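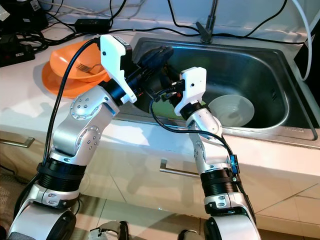 Student Projects > Modern History > Literature and Archives

The Disputed Death of the Poet of Bistenby: What the Papers Show

Project report by Panagiotis Karagiannis
Submitted Aug 24, 2019

1. Purpose

The project looked at how the death of a dissident poet in Bistenby was recorded at the time, and how the official account has been challenged since. The poet published under the single name Lullero and died in the district hospital in October, a few weeks after the military council took power. The death certificate gives pneumonia as the cause. The family has always disputed this and asked for the case to be reopened.

I did not set out to decide how Lullero died. That is a matter for the court and its medical experts. My question was narrower: which written records exist, who made them, and do they agree with each other?

2. Sources

I used 80 documents in total. Most are held in the municipal archive at Bistenby, in the boxes transferred from the old hospital. The rest come from the Grutau Foundation, which keeps the poet's letters and manuscripts, and from the back issues of two newspapers. One of these papers was printed in Luik by exiles and had to be smuggled in, so its reports were often late and sometimes second-hand.

Hospital records were read in the original. The letters were read from the foundation's typed copies, except for six that I was allowed to check against the handwriting. The copies were accurate apart from spelling and one missing postscript, which deals with a debt to a printer and has no bearing on the case.

3. Method

Every document was entered in a table with its date, author, place of writing and any statement about the poet's health. I then sorted the table by date and marked each pair of statements that could not both be true. Where a document had no date I used the postmark or the archive stamp, and noted this in a separate column.
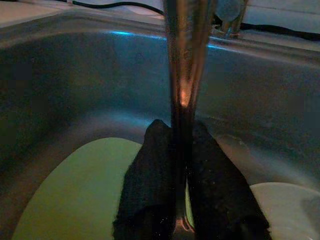
Newspaper reports were given less weight than hospital papers at first. I changed this halfway through, after finding that two of the hospital forms had been filled in by a clerk who was not on the ward. From then on I recorded whether the writer had been present, and treated that as more important than the type of document.

4. Findings

The records agree that Lullero was admitted with a fever and was able to speak and write on the first two days. A letter from the second day asks for books and complains about the food. It does not mention any trouble with breathing.

After that the accounts separate. The ward book has the patient sitting up on the evening of the third day, while the discharge office has the same patient unconscious since noon. The death certificate was signed by a doctor whose name is not in the staff list for that month. He may have been brought in from the garrison – the exile paper says so – but I found no order or pay record to confirm it.

Five pages are missing from the ward book. The numbering shows the gap clearly. An inventory made after the return to civilian government already lists them as absent, so they were lost or removed before the book reached the archive.

5. Limits

The court file is closed while the new inquiry is under way, and I could not see the toxicology report. I also could not consult the military archive. My request was acknowledged but not answered before the deadline for this report. Interviews were outside the approved plan.

6. Further work

The pay records of the garrison would be the first thing to check. The full table of documents is attached as Appendix A, and the list of conflicting statements as Appendix B.

Filed under: Politics and Memory, Student Research

Related reports
Press Censorship in Bistenby Under the Military Council
Exile Printing in Luik: A Short Survey
Cataloging the Letters at the Grutau Foundation
Street Names and the Return to Civilian Government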